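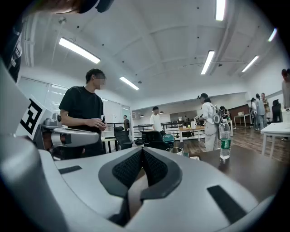 What is included in the use of a shared room at Valletti?

Members have the use of the tables, the office chairs, the shelves and the small household items kept in the room. Phones, drinks and bags may be brought in, and coats may be hung over a chair during the day.

VADOSERO, Sun 18 August - Valletti today announced the full opening of its shared workroom in Vadosero, together with a new set of house rules for tables, seating and the storage of small items. The room covers 2,000 square feet and is open to members of the Fortin and Ledis plans on equal terms.

The main floor is furnished with black office chairs and wooden tables in two finishes, a dark brown one with a rounded edge and a lighter one on white legs. White horizontal blinds are fitted along the windows and may be adjusted by anyone seated near them. A black metal railing runs along the raised area. Coats, bags and cables may not be hung from it.

Seating for 60 people is provided across the workroom and the adjoining rooms. Chairs may be moved from one table to another as needed, and should be returned to the nearest table when a member leaves. Members who find a chair with a worn caster or a loose armrest are asked to leave a note at the front desk and take another.

The new rules on tabletop items follow a trial held earlier in August. Under the previous arrangement, tables were cleared every evening and everything left on them was carried to the front desk. Members reported that tins, mugs and canisters were often returned without their lids, or to the wrong table, and that sorting them took up the first part of the morning.

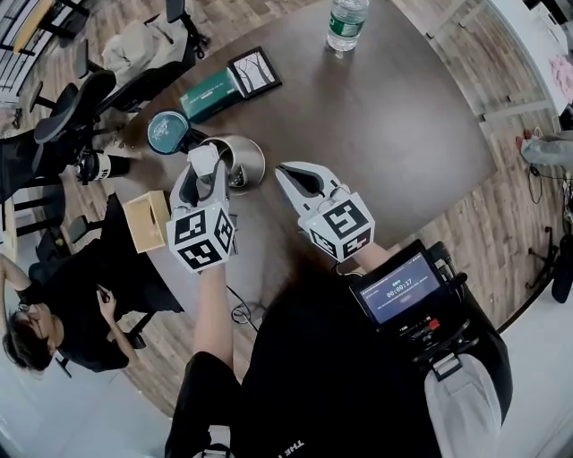

Under the new arrangement, items that belong to a table will stay with that table. Canisters, tins and open-topped boxes may be left out overnight, provided that lids are kept with their containers and that one end of the table is left free for the next person. Small framed pictures may also remain. Water bottles should be taken home or emptied and placed in recycling. Mugs are to be rinsed and put back on the shelf unit before closing.

Items left on a chair will be moved to the shelf unit at the end of the day and held there for eight days. Bags and cases are covered by the same rule. Food in open containers will be thrown away.

"A table that is used by several people in one day should be ready for each of them," Valletti said in a statement. "The rules are short, and we expect to change them again as members tell us what they need."

Fortin members may reserve a full table for up to three hours at a time. Ledis members may reserve a single seat for the day - the seat is held until noon if the member has not arrived. Reservations for both plans are made at the front desk or on the members' page.

Printed copies of the house rules are available in the workroom. Valletti will review the storage rules with members after the first season of use, and any changes will be posted beside the front desk before they take effect.

Media and membership inquiries may be directed to the Valletti office in Vadosero during regular business hours.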